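Skereton Audio Boards > Room Acoustics > Spare room, flutter echo and a hum I can't place

dullwood_dan
Posted February 12, 2022
Small office, painted drywall on all sides, hard floor, desk against the short wall. Two problems. First, a sharp flutter when I clap at the chair. Second, a low hum from the powered monitors that stays at the same level whatever the volume knob is doing. Foam tiles are cheap and I am tempted to cover the wall behind the desk and be done. Is there a reason not to? 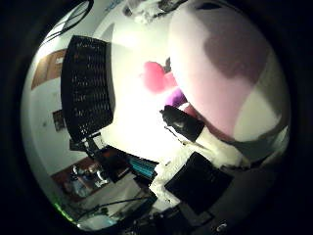 Monitors are fed unbalanced from the computer, 24 feet of cable because I routed it around the door. Interface and monitors are on different outlets. Budget is $200, including anything for the hum.

triltby
Two separate faults, so two separate fixes. Thin foam absorbs above 2,000 Hz or so and does very little lower down. You will kill the flutter and be left with a dull room that still booms. Use mineral wool panels, four inches thick, at the side reflection points first. Leave the wall behind the desk until last.

The hum is almost certainly a ground loop. Plug everything into one power strip and listen again before you buy anything.

kettle_mk2
Disagree on the order. With the desk on the short wall and a room that narrow, the corners are the bigger problem. Side panels make voices clearer but they do nothing for bass. Corners first, floor to ceiling if you can stand the look of it.

triltby
He asked about flutter. Corner traps do not fix flutter between parallel walls.

kettle_mk2
He also said he was going to cover a wall in foam, so I answered the question he should have asked. Run a sweep and post the plot. I would bet on a peak somewhere near 100.

dullwood_dan
Ran a sweep from the listening position. Highest peak is at 103 Hz. There is a wide dip above it that moves when I slide the chair back.

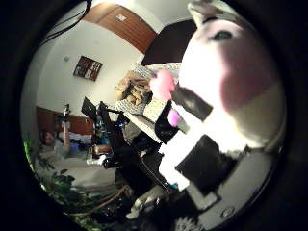 Also tried the single power strip. Hum dropped by a lot but did not go away. With the signal cable pulled out of the monitors it is silent.

Žydrūnas Rebane
If it goes silent with the cable out, the amplifiers are fine and the noise is arriving on the signal line. Your run is too long for unbalanced. Does the interface have balanced outputs? If so, use TRS to XLR, shortest length that reaches, and keep it off the power cords. Where they have to cross, cross at a right angle.

If it has no balanced outputs, a passive isolation transformer will do. I have used the Kļaviņa two-channel box for years. It rolls off slightly at the bottom, which I can measure and cannot hear.

triltby
Transformer is a patch. Shorten the cable first.

Žydrūnas Rebane
I said the same thing one paragraph earlier.

kettle_mk2
On the peak: before spending, move the desk a foot off the wall and sweep again. Same mic position relative to the speakers, same level, or the two plots can't be compared.

dullwood_dan
The interface does have balanced outs, I had been using the RCA pair on the back. Cables ordered. Desk is moved and the peak is down 4 dB. I will build two panels for the sides and one corner trap with what is left, and post new sweeps at the end of February.

triltby
Leave an air gap behind the side panels. Two inches is enough.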